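4.2 Getting the padding out of its cover and back again

I came into this part of the study thinking the padding itself would be the weak point. Everybody who works on body protectors worries about foam, and I was no different. We had bought in three vests (I'll call them by their trade names, Ondel, Laltarach and Hovura) and I spent most of February dropping a steel weight on them and feeling pretty pleased with myself. Then Viera Brabec asked me how long it took to wash one, and I had no answer at all.

So we ran a second set of trials on the covers. Each vest had its inserts taken out and put back 100 times by people who ride or skate on weekends and had never seen the thing before. They got the maker's leaflet and a table, and that was it. The Dimitriou sleeve, an older design from 2014 that we kept as a reference, went through 300 cycles because its zipper simply refused to wear out. I'm still fond of that zipper.

What we looked for was pretty plain stuff - did the pad go back in the right way round, did the fabric bunch up along a seam, and did the edge binding still lie flat when the vest was closed. A bunched cover matters more than you'd guess. It lifts the pad off the ribs by a finger's width, and in our drop tests a lifted pad passed on clearly more force than the same pad sitting snug.
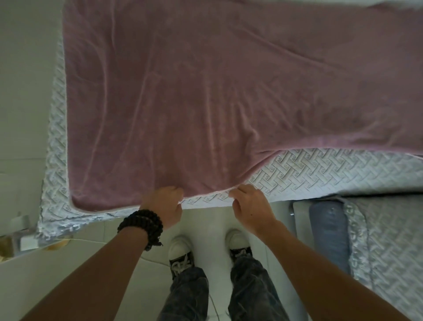
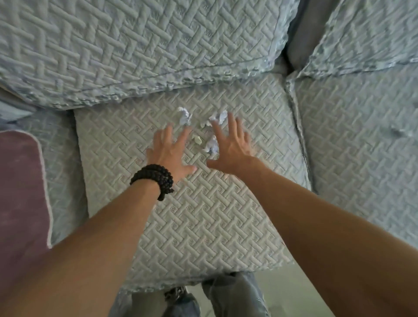 Figure 6. Quilted covers at home: a mattress cover under a pink blanket, and a sofa seat cushion.

The Ondel did best on orientation, mostly thanks to one cut corner on each insert that only fits one way. The Hovura inserts are nearly square, and people put them in sideways over and over (I did it myself, twice, with the leaflet open in front of me!). The Laltarach fell somewhere in between. Its pocket closes with a flap instead of a zipper, and the flap is quick but lets the pad creep upward when the wearer bends.

Across the whole series we logged 744 refits. I went through the notes on every one of them, and the thing that jumped out was how rarely anyone checked their work. They closed the pocket, gave it a pat and moved on. A small window in the lining, or even a colored thread on the correct side, would let a wearer catch the mistake at a glance. None of the vests had either one.

I should say that we washed the covers only at the cool setting the labels ask for. Real people use whatever cycle is already running, so shrinkage could well be worse than what I report in section 4.3, where the pocket measurements are given before and after laundering.

Filed under: Protective Equipment, Textiles, Wear Testing

Related articles
Zipper life in removable sleeve guards
Drop testing on curved surfaces: a practical setup
Do riders read the leaflet?
Foam aging in stored back protectors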